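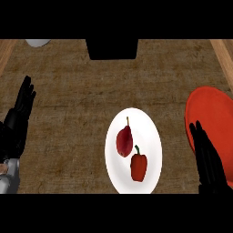 Leclerc June show: is anyone else thinking of skipping it?

Forum > Shows and Weeks > Spring and Resort

hemline_hal
Posted Mar 20, 2025
The seating email came through this morning. I have been to the last 5 Leclerc shows, the first two standing and the rest on a paid guest seat. This year the guest seat is $260 and it no longer includes the showroom visit the next day. That was the part I liked. You could turn a jacket inside out and see how the lining was set. The runway itself lasts eleven minutes.
Add a train to Sastville and a hotel and I'm well past what I spend on clothes in a season. Is anybody else on the fence?

pleatsplease_no
I already said no. I watched last year's on the stream and saw more of the shoes than my friend did in row four.

Sumeya Derese
I'm going. I don't think the price is crazy for what it is. Skistilside charged more than that for standing last fall and the room was so dark you couldn't tell navy from black. Leclerc at least lights the clothes.
The showroom thing is a loss, I agree. You can still write to the studio and ask for an appointment. I did that two years ago and got a twenty minute slot.

hemline_hal
Was that as press or as a regular customer?

Sumeya Derese
Regular customer. I had bought one coat.

gusset
One coat at Leclerc is $1549 so I would hope they let you in the door.

Sumeya Derese
It was on sale, but fair enough.

bias_cut_betty
I want to say something about the clothes, if that's allowed in a thread about tickets. The last two collections were the same collection. Wide trouser, cropped jacket, long vest over a long shirt. I have no problem with a designer repeating, but then don't put on a big show for it twice a year. Put out a lookbook and lower the prices.

pleatsplease_no
Agree with Betty. The knits were good though.

gusset
Disagree. The fall jackets had a completely different shoulder. The sleeve was set further in and the padding was gone. If you try on the two side by side you'll feel it right away. People look at twelve thumbnails on a phone and say nothing changed.

bias_cut_betty
I did try them on, at the Hedarholm store in the fall. I felt a jacket that was tight across my back.

gusset
Because the sleeve is set further in.

bias_cut_betty
Then I liked it better before.

tulle_time
Going back to the question. If you want to see clothes up close, the Hedarholm store does a trunk show after the runway samples get back. It's free, you just have to sign up on their list. Last time they had most of the looks on racks and the staff let you try on anything that fit. The samples run very narrow, so for me that meant scarves and one cape.

hemline_hal
I didn't know about that. Do they have it every season?

tulle_time
I've been to three. I can't promise there will be one this year. Call the store, they don't answer email.

row_nine
A different view here. I think the shows are worth it for the crowd more than the runway. I stand outside before and after and look at what people wear. Costs me nothing. At Skistilside I saw a woman in a gray felt coat with the seams on the outside and I've been trying to find the maker ever since. If anyone knows, please message me.

pleatsplease_no
Half the people outside are wearing loans.

row_nine
Doesn't bother me. I'm looking at the coat.

Sumeya Derese
Hal, one more thing about cost. The hotels near the venue go up that week. I stay two stops out and paid $297 for both nights last time, breakfast included. The train back runs late enough for the evening shows.

hemline_hal
Thanks, that's a lot less than I was looking at. Which line?

Sumeya Derese
The green one, going east. I'll message you the name of the place.

gusset
If you go, please take pictures of the backs. The official photos are all from the front and I can't tell how anything closes.

hemline_hal
Leaning toward the store event now, if it happens. I'll call them tomorrow and post what they say. If it's a no I'll probably buy the seat and complain about it here afterward.

bias_cut_betty
Ask them if the long vest comes in petite.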